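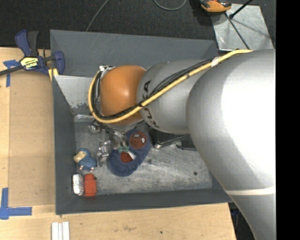
Figure 1. Sloped-sided bin on a light wooden tabletop, with a fuzzy blue plush item on the floor of the bin.

Handling Second-hand Goods, Unit 4: Mixed bins
Course handout, Kimberg
Tutor: Yamuna Kurup

Reading before the session: pages 10 to 19 of the Alexiou workbook. The chapter on labels can be left until June.

4.1 What a mixed bin is

A mixed bin holds things of different size, weight and material that have come in together. Soft goods and small hard goods are the usual mix. In this unit we deal with toys, slippers and other small household things. Clothing and bedding come under Unit 6.

4.2 The bin itself

Sloped sides make it easier to see into the corners, but small pieces tend to slide down and collect where the wall meets the floor. Check there first and last.

Look at the inside of the bin before you look at the goods. Scratches and scuffs are normal wear. The floor in Figure 1 is scuffed and has a few small dark spots. Stains are a different matter. If a mark comes off on a white cloth, the bin is to be washed and dried before soft goods go back in it. If it does not come off, write "marked, fixed" on the bin sheet and carry on.

4.3 Soft goods

Plush picks up dust and loose fibres from whatever it lies on. Dark plush shows pale fluff and pale plush shows dirt, so turn every piece over. For slippers:

Feel inside as far as the toe.
Press any sewn-on patches at the edge. A lifting edge goes to repair.
Look for the other one. Singles wait on the Drumasano shelf for 30 days.

A slipper made to look like a character is often taken for a toy. Sort it as footwear. 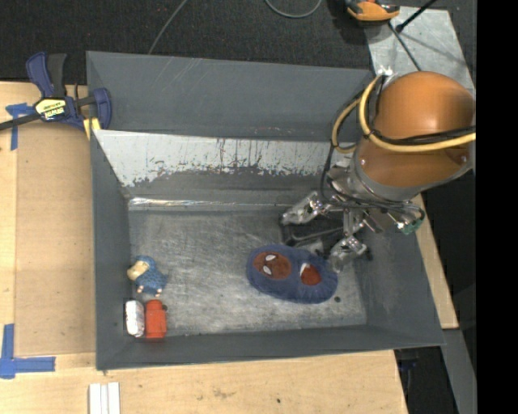
Figure 2. Blue plush slipper with a face patch; small items in the lower-left corner of the bin.

4.4 Small hard goods

Figure 2 shows how small things can lie together in a corner. There is a small blue toy figure, a white block and a red cylindrical toy piece. Take such things out singly and put them on a tray. Do not tip the bin.

Any piece that might fit in a young child's mouth goes in the Plovport tray for a size check, whatever it is. If you can't tell what a piece belongs to, bag it with a slip giving the bin number.

4.5 Exercise

Work in pairs. Each pair sorts one mixed bin in 20 minutes and fills in a bin sheet. Note the state of the bin, then the soft goods, then the small items. Hand the sheet in before the break.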